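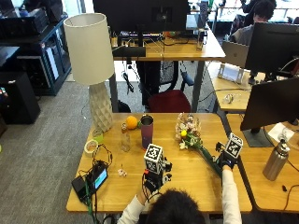
Zoren 是 Skorkik 公司做的一套政党支出查询软件,把各级选举机构公布的申报表、发票扫描件和市议会会议记录放进同一个库里检索。我写地方政治,主要跟 Stulbridge 的市议会,从四月开始付费使用,大部分时间是晚上在家里查。书桌不大,左边一盏米白色灯罩的台灯,后面再放一只带金属边的高杯子,留给笔记本电脑的地方就有限了,所以我用的几乎都是单屏界面。下面的意见以单屏为准,双屏用户的感受可能会好一些。

## 价格和版本

个人版一年 900 元,编辑部版按席位算,我没有用过。个人版能查全部公开申报,能导出表格,不能设置共享文件夹。试用期 5 天,试用期间导出的文件带水印,其他功能不受限制。

付款之后没有收到发票,要自己到账户页面的“历史记录”里申请。一个专门查别人发票的软件,这一步藏得有点深。

## 我拿它查什么

去年我在追一件事:市里一个主张收紧外来劳工政策的党派,总部翻修时用的施工方是 Panganiban 装修公司,而这家公司有相当一部分工人持临时工作许可。党派的回应是承包商由物业选定,他们只付租金。要写这篇稿子,得弄清楚三笔钱:租金、装修分摊费、还有一笔写作“场地维护”的支出。

以前的做法是去选举办公室调纸质件,填单子,等两到三周,再一页一页拍照。用 Zoren 查同一个党派同一年度的支出,搜出 209 条记录,按收款方归类之后,“场地维护”那一笔的收款方就是 Panganiban。原始扫描件可以直接打开,签字页也在。从登录到找到这一页,我花了不到一个晚上。

需要说明的是,搜到这笔记录并不等于证明了什么。公司名字对得上,付款日期和施工时间也对得上,但工人的许可情况申报表里不会写,那部分还得靠打电话和去现场。后来那篇稿子有一半内容和软件没有关系。

## 检索

检索框支持精确匹配和模糊匹配,默认是模糊。我建议一开始就改成精确,再慢慢放宽。模糊匹配对公司名的处理比较粗,会把“维护”“维修”“物业”当成一类,结果里混进大量水电费。

按收款方归类是整个软件最好用的功能。同一家公司在不同年份的申报里常有三四种写法,有的带“有限公司”,有的不带,有的是手写后录入,错一两个字。Zoren 会把这些列成一组,让你自己勾选是否合并。合并记录只存在你自己的账户里,不会改动原始数据,这一点处理得对。

按金额筛选有个毛病:区间的上限不包含在内。填到 5000,恰好 5000 的那一笔就不显示。地方政党的支出很喜欢用整数,漏掉的机会不小。我给客服写过信,回复说这是设计如此,会在帮助文档里注明。到我写这篇评测时,帮助文档里还没有。

## 扫描件的质量

近几年的文件都清楚,文字识别基本可靠。更早的就看运气了。我抽查过一批老申报表,手写的部分识别率很低,数字 1 和 7 分不开,小数点经常丢。有一笔印刷品费用在列表里显示的是 70100,打开原件看,是 701 整,后面两个零是小数位。

所以凡是要写进稿子里的数字,都必须点开原件看一遍。软件在列表里用灰色小点标出“识别置信度较低”的条目,可是上面那一笔没有灰点。我现在的习惯是不看灰点,一律打开。

市议会会议记录是另一种情况。记录本身是文字稿,检索很准,能定位到发言段落。缺的是附件。议员提交的补充材料多数没有收录,只留一行“见附件三”。讨论移民安置预算的那几次会议,真正有用的数字偏偏都在附件里,这些还是要向议会秘书处申请。

## 提醒功能

可以给某个党派、某个收款方或者某个关键词设提醒,有新文件入库就发邮件。我设了 Panganiban 和几个议员的竞选账户。邮件每天早上七点前后到,一封信里汇总所有命中,不会零零碎碎地发。

延迟是存在的。选举办公室网站上周二公布的一份季度申报,到周五才出现在 Zoren 里。做日报的同行如果指望靠它抢时间,会失望。我写的多是隔几周才发的稿子,三天的延迟可以接受。

## 导出

导出格式有表格和打包扫描件两种。表格的列名是缩写,第一次打开要对照说明。日期列导出后会变成文本,排序之前要先转换。扫描件打包后的文件名是一串编号,不带党派名和年份,存进电脑一个月之后就不知道哪份是哪份了。我自己另建了一张对照表。

引用链接倒是做得规矩,每份文件都有固定地址,编辑核稿时点开就能看到同一页。没有账户的人也能看到这一页,只是不能往前后翻。

## 手机上

能用,只适合看。归类和合并在手机上做不了,扫描件放大之后翻页会跳回第一页。我在议会走廊里用它查过一次某位议员的捐款人,查到了,花的时间比打电话问同事还长。

## 客服

写过四封信,都有人回,最快的当天,最慢的隔了六天。回信的人懂软件,不太懂申报制度。我问为什么某党派缺了一个季度的文件,对方说是系统收录完整,没有缺失。后来我去选举办公室问,那个季度该党获准延期申报,文件确实还没有交。软件要是能在时间线上标一句“延期”,就不用多跑一趟。

## 适合谁

定期要查政党账目的记者、做地方政治研究的学生、议员办公室里负责合规的人,都用得上。一年只查一两次的人,去选举办公室填单子就够了,那边不收费。

给分的话,检索和归类给高分,识别质量和导出给中等,金额筛选那个问题不改,我会一直扣分。年费到期我打算续一年,主要是为了那几个提醒,还有 Stulbridge 明年的市议会选举。续费页面默认勾选自动扣款,不需要的人记得取消。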